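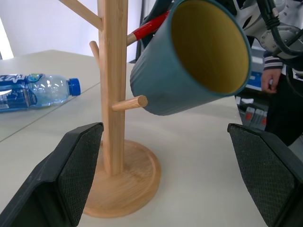

Mug tree, mug and gripper on the white table at Simden.

Mugs, handles and where to put things: kitchen tips from the robot bench

Tuesday, May 28, 2024

I have worked on the Gevholm study at the Simden workshop for long enough now that it has changed how I keep my own kitchen, and I keep boring my friends with it, so I thought I'd write the tips down properly! The study is a simple idea. We want to know whether a robot arm learns household jobs better from lots of tidy, repeated demonstrations or from fewer demonstrations where everything is moved about a bit each time. People guide the arm through a job, the arm's movements and camera pictures are saved, and a program learns from them. Then we let it try by itself and mark the tries.

We saved 1254 demonstrations in all. One batch of 512 was the tidy kind, with each thing in the same spot every time. The rest were the messier kind, with the stand turned, the mug swapped or a bottle left lying about. The messy batch won, and by more than I expected. When we put the mug tree somewhere new, the program trained on the tidy batch went for the old place and closed on thin air. The other one went looking for the peg.

Now for the tips, which are really things I noticed while watching the same small jobs over and over.

Hanging mugs on a mug tree

Fill the lower pegs first. A stand with all its weight up top wobbles when you reach past it, and the arm found this out for us several times (so did I).

Tip the mug a little before you bring it to the peg, so the handle goes over the end and the mug settles down the slope. The demonstrations where people came in dead level were the ones with the most fumbling at the end. The good ones tilt early, while there's still plenty of room.

Turn the stand, not your wrist. If the free peg points away from you, give the base a quarter turn first. We let the arm work round the back for a while in the early runs and it knocked the neighbouring mug nearly every time.

Keep a hand's width clear all round the base. A bottle on its side is a nuisance, as it will roll just when you've both hands full.

Picking things up by the handle

This was the part of the study I enjoyed most. A handle looks like the easy bit, but there are lots of places to take hold of one, and they don't behave alike. Holding near the middle of the top gives you the best balance for a straight lift. Down by the foot of the handle you get very good control over turning and sliding, and the heavy part stays close to the table.
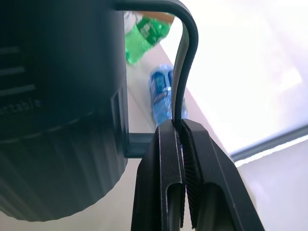 So if you only want to shift something along the worktop, take it low and slide it. If you want it up on a shelf, take it high. It sounds obvious written down, but watch yourself next time you move a coffee pot or a heavy caddy – I was doing it the wrong way round for years.

Flat handles want a flat grip. Pinch the two broad faces and leave the thin edges alone. The ridged pads on our gripper do well on flat strips, and a bit of ribbed rubber matting does the same job at home on a slippery pan lid or a stiff jar.

Look past the thing you are lifting. Bottles standing behind it are easy to forget when something big and dark is in the way, and we lost a good many runs to a bottle going over. Clear the back of the worktop first, then the front.

Practising a fiddly job

Borrow the main result of the study here. If you're teaching a child to lay the table, or getting used to a new tin opener, change something small each go. Different chair, different mug, other side of the sink. Ten goes with little changes did more for our arm than a long run of copies, and I've found it works nicely on me too.

Leave the failed tries in your memory, by the way. We kept 132 failed runs to one side, and looking through them taught us more about the mug pegs than any chart did.

Storage

Our spare cables and mats live in a Brutotent folding crate, and the mugs go back in the Bramwell cupboard at the end of the day, up to 2 deep and never stacked. Stacked mugs stick, and then you pull, and then you need a new mug.

We start on drawers and cutlery in September. I already have opinions about teaspoons.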